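Planning the Budget for a Bin-Picking Cell: A Worksheet Approach

We use cookies to remember your settings and measure traffic. By continuing to read you accept this. Manage preferences

Most first budgets for a bin-picking cell are built around the price of the arm. The arm is easy to quote and takes up one line. The items that push a project over its limit are smaller, and they tend to arrive after the purchase order is signed. This page goes through the budget in the order we fill it in at Riltska, for a single-arm cell that picks mixed items from one open bin.

Step 1. Write down the items before the arm

List what the cell must pick. For each item record the weight, the longest side, the surface (matte, shiny, clear) and whether it holds its shape. A rigid block and a crumpled foil packet call for different grips and different sensing, and a quote based on one will not cover the other.

Mark the worst three items on the list. Send those to every supplier. If a supplier asks for "typical parts" instead, send the worst three anyway.

Step 2. Size the bin and its mounting

The bin sets the reach, and the reach sets the arm. Decide the inside length, width and wall height first. Tall walls restrict the wrist angle near the corners, so ask for a reach study with the gripper attached and the cables dressed. A study done with a bare flange is of little use.

Decide how the bin is held. Spring clamps on the rim are acceptable for trials, and they cost almost nothing. Production needs a located fixture. Enter both in the budget, on separate lines, because the trial fixture is bought months earlier.

Bin floors wear. Fingers touch the bottom on a share of picks, and the surface gets scraped. Budget for replacement bins as a consumable. Our current sheet carries 8 bins for the first year of trials.

Step 3. Choose the gripper and price the fingertips

Quote the gripper body and the fingertips separately. The body is a capital item. The tips are consumed, and the replacement rate depends on the bin floor and the approach speed. 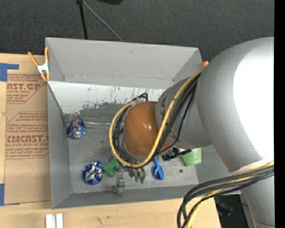 Cable routing belongs in the same step. Every hose, signal line and power line that runs to the gripper has to follow the wrist through its full range without snagging on the bin wall. Ask the integrator to quote a dress pack as its own line. If the quote reads "cabling included," ask what length, what bend radius, and who pays for the second set. Loose loops are common during development and can be tolerated at low speed. They should be gone before acceptance.

Hold one complete spare cable set on site. Lead time on ours was 11 weeks, against two days for the fingertips.

Step 4. Guarding and small materials

Get the risk assessment quoted before the guarding. The assessment determines the guarding, and doing it the other way round means paying twice.

Allow a line for sheet material, tape, fasteners, brackets and clamps. These are rarely quoted and always bought. We enter a flat $1000 per cell and do not itemize below that. Leave protective paper on acrylic panels until final assembly, and order at least one spare panel with the first batch.

Step 5. Engineering hours

Split the hours into four groups: mechanical, electrical, software, and test. Test is the one that gets cut, and it should be the largest. For mixed items we plan on about 3000 logged picks before the acceptance run, with a person present for all of them. Convert that to hours using your own cycle time plus the reset time between bins. Reset time is usually missing from the estimate.

Step 6. Contingency and schedule

Keep contingency as a visible line with a named owner. Do not spread it across the other lines, where it cannot be tracked. We release half at delivery and half at acceptance.

If your budget year closes in February, place the arm order early and leave consumables for the next period. Suppliers such as Nurnik and Tratside will hold a quote across the boundary if asked in writing.

Comments (3)

rudd_cell2
We left reset time out of step 5 on our first sheet. Ended up double on test hours. Would also add storage for the spare bins, ours went in a rented container.

palletjack
Do you depreciate the gripper body with the arm or separately?

Riltska (author)
Separately. The arm normally outlives two gripper bodies here, so we run them on different schedules.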